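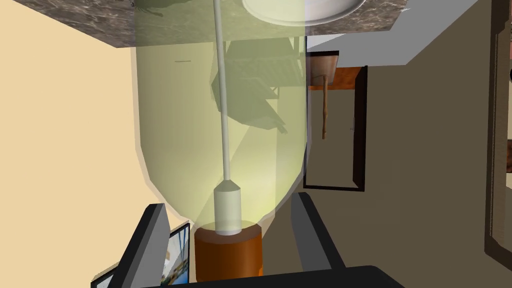 Evening Shop Assistant, Cornumeo Lighting Repair

Cornumeo is a small repair and resale shop for household lighting, and we are looking for one more person to join us for the evening shift. We fix floor lamps, desk lamps, wall lights and a great many hanging lamps, some of them older than anyone who works here. If you have ever carried a lamp home from a yard sale because you couldn't stand to leave it there, we would probably get along very well.

The shop began in the back half of the old Senard shoe store, and we moved across the street to the Paracha building when we ran out of shelves (we have now run out of shelves there too, but we are staying put). We keep 4000 spare parts in labeled drawers - sockets, cords, shade rings, pull chains and tiny screws in sizes you did not know existed - and part of your job will be keeping those drawers in the order the labels promise.

What the work is like

You will greet people at the counter, listen to the story of the lamp (there is nearly always a story), write up a ticket, and pass it along to the bench. When the counter is quiet you will clean glass shades, sort parts, pack finished pieces for pickup and help with simple rewiring once you have been trained. We will teach you all of the electrical side ourselves, at a pace that suits you, and every repair is checked and tested before it leaves.

The position is part time, 14 hours a week, spread over four evenings. Training is paid at the full rate, and after your first season you get a key to the building and a say in what we take on for resale.

Who we hope to hear from

Someone patient, with steady hands and a kind way of talking to customers who are worried about a thing their grandmother owned. Retail experience is nice to have, and so is any kind of craft or hobby where you work with small parts. You should be able to lift a boxed floor lamp and be comfortable on a stepladder. Spanish is a real plus at our counter.

How to apply

Write a letter of any length to Haris Ansari, shop manager, or drop it off at 238 Merneditz Avenue during open hours. Please tell us a little about yourself, which evenings you can work, and something you have repaired, even if it came out crooked. We are reading letters from Monday, February 5, 2024, and will keep going until we have found the right person. Everyone who writes will get an answer.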